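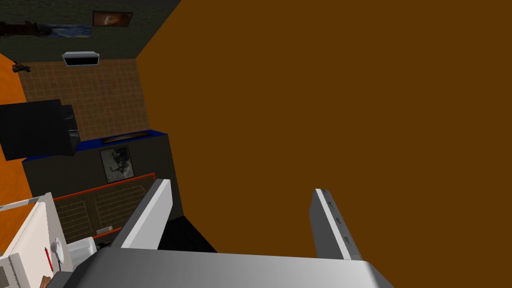 Pictures: Grekbridge Quarterly

The first thing I ever bought at an estate sale was a bread box, and I have been trying to explain it to my husband ever since. We already had a bread box. But this one had a dent in the lid and a strip of masking tape inside that said "not for rolls," and I stood in that kitchen in Clondale, holding it like a baby, wondering what on earth had happened with the rolls.

That was 13 years ago, and I've spent a good many mornings since then in other people's driveways, waiting for the door to open with a cup of coffee going cold in my hand. If you've never been, the custom in our part of the county is a paper sign-up sheet taped to the mailbox. You write your name, you go back to your car, and you listen to the radio until someone calls you in. People are very polite about the sheet (mostly). I once saw a man drive off in a huff over it, but he came back before long and bought a ladder.

What I love best are the kitchens. The dealers head straight for the jewelry and the tools, and that leaves the rest of us to poke through the drawers in peace. You find the good potato masher in there, the one with the red handle worn down to bare wood, and the cookie cutters in a coffee can, and recipe cards with so much butter on them you could fry an egg on the paper. I have a whole box of those cards now, and last December I baked my way through the ones marked "Catacutan," which I took to be a family name until a neighbor of theirs told me it was the name of the street.
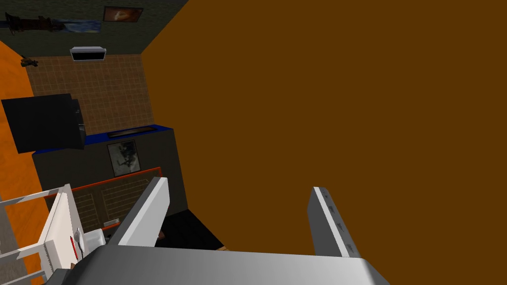

Ketill Skov has never cared for the kitchens. Go down to the basement first, he told me, and stay there, because that's where people put the things they couldn't stand to throw out and couldn't stand to look at. He has bought three accordions on this principle and can't play any of them.

He may have a point. The best sale I went to this year was all basement. It was out in Palteldale, in a brick house with a steep drive, and the family had left everything downstairs just as it was: the canning jars, the train table, the shelf of paperbacks in order by author. I bought a lamp for $3 and a quilt top that had never been finished, and I paid more for that than I'm going to put in print.
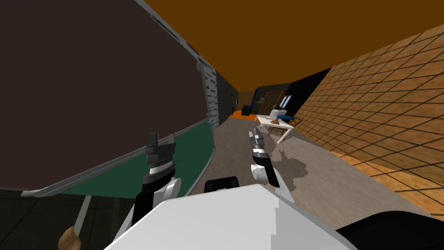 Looking down the length of the long room.

Prices are a subject all their own. Most things start fair on the first morning and drop by half on the last, so you're always gambling on whether that soup tureen will wait for you. I let a walnut desk go once at $139, sure it would still be there the next day, and I think of it whenever I sit down at the one I have.

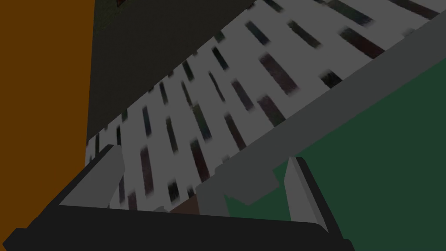
Harsh Gautam

My advice for a beginner is simple enough. Bring cash in small bills, wear shoes you can slip off, and measure your car before you leave home. Say something kind to whoever is sitting at the card table, too. Quite often it's a daughter or a nephew, and they've been up late putting stickers on their childhood. I've had some lovely talks that way. One woman followed me out to the curb to show me how the lid went on a pressure cooker, and we ended up talking about her mother's garden until the ice cream in my trunk had gone to soup.

The quilt top is on my dining table now, and I'm adding the last row with blue cotton from my own scrap bag. It doesn't quite match. The bread box is on the counter next to the other one, and we keep the rolls in a bag.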